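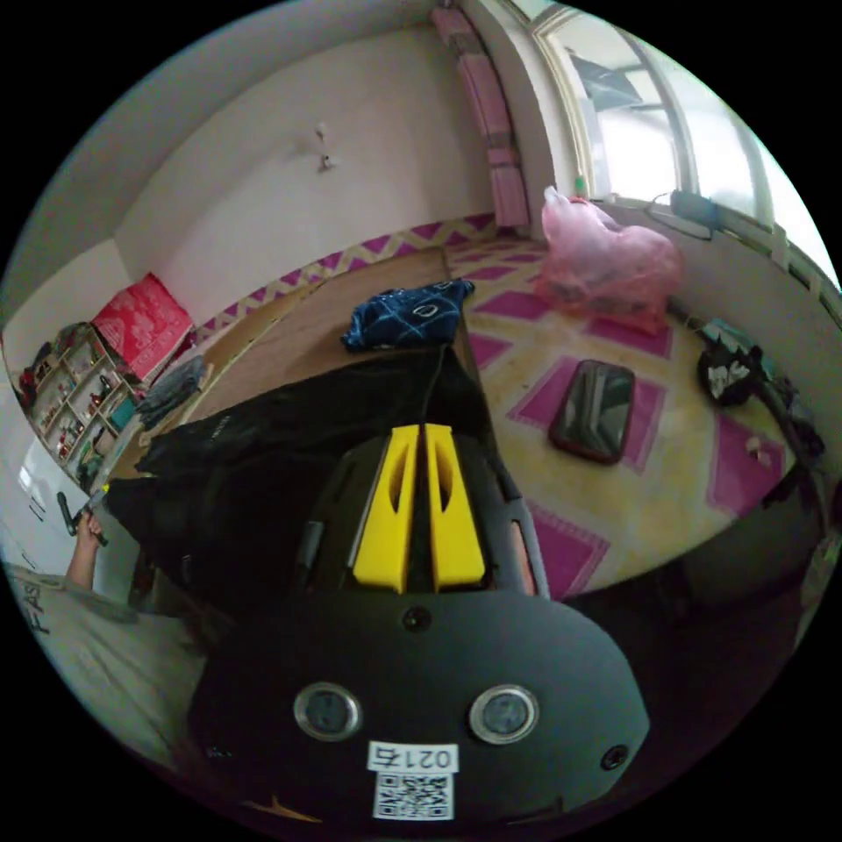 Irkau — colección de cifrados y acordes en texto plano

Irkau es un conjunto de 132 canciones transcritas a mano, con la letra y los acordes en líneas separadas. Lo mantenemos Simone Amaral y yo, Cleiton Fagundes, desde Bragança. El español no es nuestra primera lengua, por eso agradecemos las correcciones también en este archivo.

Versión 2, Apr 6, 2022

Contenido

canciones/ — un archivo .txt por canción, en UTF-8
tonos.csv — tono original, tono transcrito y posición de la cejilla
dudas.txt — compases donde no estamos de acuerdo

De las 132 canciones, 38 están en un tono distinto al de la grabación. En estos casos el tono original aparece en la primera línea del archivo, después de la palabra TONO.

Formato

Los acordes usan la notación inglesa (C, D, E). El acorde va encima de la sílaba donde cambia, y la alineación se hace con espacios, nunca con tabuladores. Un acorde entre paréntesis es opcional. La séptima mayor se escribe maj7; en la versión anterior había también 7M y esto causaba errores al transportar.

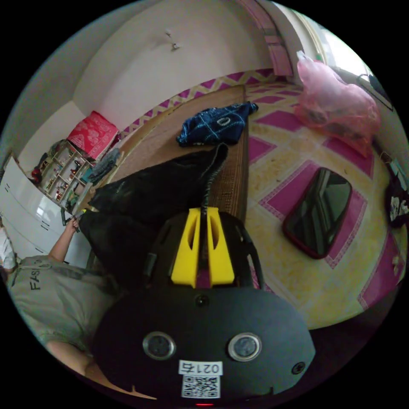 Para cambiar de tono usamos Restard, un pequeño script que está en la carpeta raíz:

restard canciones/ilero.txt +2

El número indica los semitonos. Restard no entiende todavía los bajos alterados como D/F#: transporta el acorde y deja el bajo como estaba. Hay que corregirlo a mano.

Problemas conocidos

Ilero tiene 5 estrofas en la grabación y aquí faltan las dos últimas. Simone las va a añadir en mayo.
Los archivos de vals no marcan siempre el compás de 3/4.

Correcciones

Envíe el archivo completo y escriba en el mensaje cuál grabación ha escuchado.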